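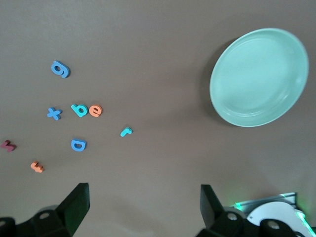

Why do bags still miss their flights when every one of them carries a barcode?

Mostly because the barcode is read in only a few places. A bag that goes wrong between two of those places stays wrong until somebody notices it, and by then the airplane may have pushed back from the gate.

A checked bag at a mid-sized airport is usually scanned when the tag goes on, again when the sorting system picks it up, and once more when a loader puts it in a container or a hold. On a trip with a connection it should be scanned when it comes off the first airplane as well. In practice the transfer scan is the one that gets dropped. The loader is in a hurry, the hand scanner is on its charger, the tag is folded under the bag, or the cart has already gone.

Storkamness is a good place to look at the problem because the airport is small enough to walk and busy enough to get things wrong. It has one terminal, two baggage halls and a ramp that faces the water. In summer most of its passengers are connecting. They arrive on turboprops from the coast and leave on jets an hour later, and their bags have to make the same trip by a different route.

The coastal flights are run by Plestance, a regional carrier with a small fleet and a tight timetable. Its published minimum connection at Storkamness is 40 minutes. For a passenger that means a walk down one corridor and, on a bad day, a line at passport control. For a bag it means coming out of a nose hold by hand, riding a cart to the transfer belt, passing through security screening, getting sorted, and riding another cart to the jet. If every step goes well the bag is there with time to spare. If the cart waits for a second flight to arrive so that it can carry both loads, the spare time is gone.

Waiting for the second flight used to be normal. The handling company at Storkamness, Vigfúsdóttir, had two tractors for the transfer run and sent them out full. It made sense on paper. A half-empty cart costs the same in fuel and wages as a full one. The cost of a late bag landed somewhere else, on the airline's courier bill and on the passenger.

Three summers ago the airport, the airline and the handler sat down with one month of records and tried to follow each late bag back to the point where it fell behind. They picked July, the worst month. There were 1,224 late bags in the file. For most of them the last good scan was at the departure airport, and the next was at the lost baggage desk. Nothing in between. The people in the room could say that the bags had come to Storkamness, and that was all they could say.

So the first change was a dull one. A fixed reader was put over the transfer belt, which reads a tag from any side as the bag goes under it. A second one went up at the mouth of the makeup area, where the sorted bags drop down to the carts. Neither reader moves a bag any faster. They put a time on it.

Within a few weeks the times showed where the trouble was, and it surprised the handler. The belts were fine. Screening was fine too, apart from a slow stretch in the early morning when only one lane was staffed. Bags were losing their minutes on the ramp, on parked carts, before they reached the building at all. The average wait on a cart was longer than the whole trip through the sorting hall.

Vigfúsdóttir changed the rule for the tractors. A cart with any short connection on board now leaves as soon as the last of those bags is on it, full or not. The bags are picked out using a list sent ahead by the airline, which shows the tag number and the next departure. The loader reads the list on a handheld. Bags with less than an hour to go are pulled first and put on a cart with a red flag on the drawbar. The others can wait.

The flag was added later. The handhelds were supposed to be enough, but a tractor driver with a row of carts in front of him has no time to read a screen for each one. A piece of red cloth can be seen from across the ramp in the rain.

The second year brought a different kind of problem. Plestance had begun selling through tickets from Stovanness, a smaller field up the coast with a single check-in counter and a printer that was older than the building's roof. The tags it printed were faint. The new readers at Storkamness could not make them out, and the bags were sent to the manual coding station, where a person reads the number and types it in. On a quiet day that adds two or three minutes. When a full flight from Stovanness arrived just behind another one, the manual station backed up and bags with perfectly clear tags got stuck in the line behind them.

It took until October to sort this out, mainly because the people at Stovanness never saw the effect. Their tags looked all right to them. A clerk holding one at arm's length can read it easily. The reader needs stronger contrast than a human eye does, and the print head was worn. A new head was ordered and fitted in a morning. The read rate for bags from Stovanness had been 91 percent, which sounds high until it is set against a full summer evening of arrivals. It is now close to the rate for everyone else.

Airlines count these things per 1,000 passengers, which lets a small carrier compare itself with a large one. The figure is useful and it also hides a good deal. A carrier that flies people straight from one place to another will always look better than one that relies on connections, because a bag that never changes airplanes has far fewer chances to be left behind. The handler at Storkamness would like to see transfer bags reported separately. The airline is less keen. Its overall number looks better than its transfer number would.

There is also the matter of what counts as late. A bag that misses the jet and goes on the next one two hours later is late. So is a bag that turns up in another country after a week. In the monthly totals they weigh the same. For the passenger they are not close.

Money is the reason most of this gets done. A courier run from Storkamness to one of the outlying towns can cost more than the ticket did. In winter, when the road over the pass closes, the bag may have to be flown and then driven. Plestance does not give out what it spends on this, but it did agree to pay a share of the fixed readers, and regional airlines do not often pay for equipment bolted to someone else's building.

Ramp staff have had mixed feelings. The time stamps that show where a bag waited also show, more or less, who was on shift while it was waiting. Early on there was some worry that the records would be used to discipline people. The handler agreed to keep names out of the reports and to look at delays by stand and by hour only. That has held so far. Loaders say the larger change in their day is the number of trips. More carts leave with fewer bags, so there is more driving and more coupling and uncoupling, and in January the couplings freeze.

A third tractor was bought to cover the extra runs. It is electric, and it does well enough except in deep cold, when the battery has to be topped up at midday.

Passengers have seen one part of the work. The airline's app now shows a line for each of the new scan points, so a person waiting to board at Storkamness can see that a bag has been loaded, or has not. Gate agents were against it at first. They expected people to line up at the desk asking why the bag had not moved. Some do. More often people see that the bag is not on board, file the claim from their seat, and skip the desk at the other end. The desk at the far end is where the longest lines used to form, usually around midnight.

Claims filed ahead of time also help the bag. The delivery address is already in the system when the bag is found, so it can be routed to the right place on the next flight out. Before, it would often be sent to the airport on the tag and sit there until its owner had been reached by phone.

The next step is still being argued over. The airport wants to put radio chips in the tags, which can be read without a clear line of sight and would do away with the faint print problem. The readers cost more, and each station on the coast would need a printer that can write to the chip. For a place like Stovanness, with a handful of flights a day, the printer is a large purchase. One idea is for the airport at Storkamness to buy the printers and lend them out. A trial order of 2,000 chipped tags has been used up on staff travel and on one route, and the results are with the airline.

Until that is settled, the advice from the baggage hall is the same as it has been for years. Take the old tags off. A bag with last year's sticker still on the side can be read twice, with two different answers, and the system will send it to the manual station while it waits for someone to choose.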